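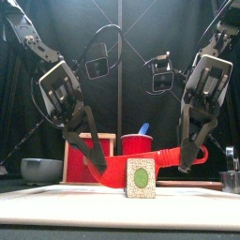
Hüsnü Saraç wrote:

> I have read the draft collection protocol and support most of it. My
> concern is section 7. If operators are told to reset the objects to the
> same layout before every episode, we will end up with 1000 examples of
> one table. The Varley set had this problem. The policy learned where the
> handle was supposed to be and reached there whether or not the handle
> had moved. I would prefer a random layout each time, even if that slows
> the operators down.
>
> I would also ask that episodes with a failed first grasp be kept. At
> present the draft says to discard them.

Dear Hüsnü, dear all,

Thank you for the comments on section 7. They were discussed among the Stuvden and Kaltthorpe sites this month, and the following changes will be made to the protocol before the August collection period opens.

Layout. The fixed layout is withdrawn. Operators will move every object on the table between episodes, including the ones that are not part of the task. For the two-arm tasks, the dustpan scoop is to be presented with the handle toward the right arm in no more than half of the episodes at each site. It may lie on its side or flat. Smaller items may stand in front of it and hide part of it from the fixed camera, provided that at least one wrist camera has a clear view of the handle when the episode starts.

Clutter. The bowls, cups and boxes remain in the object pool. Sites may add items of their own but are asked to enter them in the shared object list first, with a short plain name. We had three different names for the same cup in the last round, and it took Meireles most of an afternoon to merge them.

Failed grasps. Episodes in which the operator misses and then recovers will be kept and marked "recovered". Episodes that end without the task being completed will also be kept, in a separate folder, and will not count toward the site target. Please do not trim the start or end of either kind.

Target. The target stays at 1000 counted episodes per site. We expect a random layout to add roughly 16 seconds to each reset. Sites that cannot absorb this should write to me before collection begins, and we will look at the schedule together.

One point is still open. Kaltthorpe has asked whether both grippers must start open above the objects, or whether one arm may start parked at the side. The current text permits only the first. I have no strong view, but all sites should do the same thing, and I would be grateful for opinions on the list.

A revised draft will be circulated once this question is settled. Until then, please continue to use the existing version for operator training only, and do not submit episodes recorded under it.

With kind regards,

Protocol Coordination
Stuvden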